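3. Walking the route ourselves

3.1 Why I went up at all

I should say up front that I had not planned to do any hiking for this paper. The plan was to interview people who had walked the Murum ridge and ask how they decided when to turn back. But after the first few conversations I kept losing the thread. Walkers would say "you know, just past the second hut, where it gets silly," and I did not know, and they could tell. So in August I packed a bag I had borrowed from Agathe Le Goff and went to see where it gets silly.

The standard route takes two days. Day one is a long pull through forest to the lower hut, 800 meters of climbing from the trailhead, and I found it a lot harder than the people I had interviewed made it sound. The path is clear the whole way, but it is roots and mud and then more roots. Kayode Oyewole came with me as second observer, and he kept a running log of every stop we made, how long it lasted and who had asked for it (mostly me).

The second day starts in the dark. You leave the hut, cross a flat saddle and then the ridge begins, with loose cinders on one side and solid rock on the other. Walkers had described this part to us as either "fine" or "the worst two hours of my life," and having done it I think both are fair, depending on the wind. We had a calm morning. Sorcha Cairns, who went up with a later group, had gusts strong enough that her party sat down twice to wait them out.

3.2 What counted as a turning point

Once we were back I had to decide what I meant by a turning point, and I changed my mind more than once. Our first version was simple: any place where somebody in the party said out loud that they might go down. That gave us far too many, because people say this all the time on a steep hill and do not mean it. Kayode's log has me saying it before the first hut.
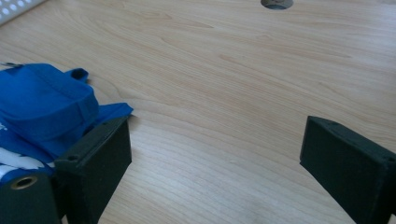
Figure 2. Tabletop with two dark gripper fingers in the foreground.

The version we settled on needs two things to happen together. Someone has to raise the idea of going down, and the party has to stop walking while they talk about it. It sounds fussy, but it cut out nearly all of the grumbling and left us with the talks that mattered. Inès Marty tested it on her own notes from an earlier trip and came out with the same places I had marked, give or take one argument over a lost glove.

Across the seven parties we followed, six had at least one turning point by this definition, and two of those went down without reaching the crater rim. I was surprised by where these talks took place. I had expected them on the steepest ground, and instead they bunched up on the flat saddle before the ridge, where the walking is easy and you can see the whole climb laid out ahead of you (if the cloud lets you). Thierry Pons, who has guided on Murum for years, was not surprised in the least. He told me he never lets a group rest on the saddle for that very reason – he takes his break lower down, behind the big boulders, where there is nothing to look at.

3.3 A few limits

All our parties walked in the dry season, so I cannot say much about rain, and I would expect rain to change things quite a bit. We also had no solo walkers. A person on their own can stop and think about going down without saying a word, and our definition would miss it completely. I did try keeping a voice diary on a solo walk up the Merby path to see if that could work as a stand-in. Most of it is breathing.

There is also the problem of me. On the trips where I was present, people knew I was interested in turning back, and at least one walker asked if she was "doing it right." Kayode and I talked about leaving that party out. In the end we kept it in, and marked it in the table in the next section so that readers can drop it if they prefer.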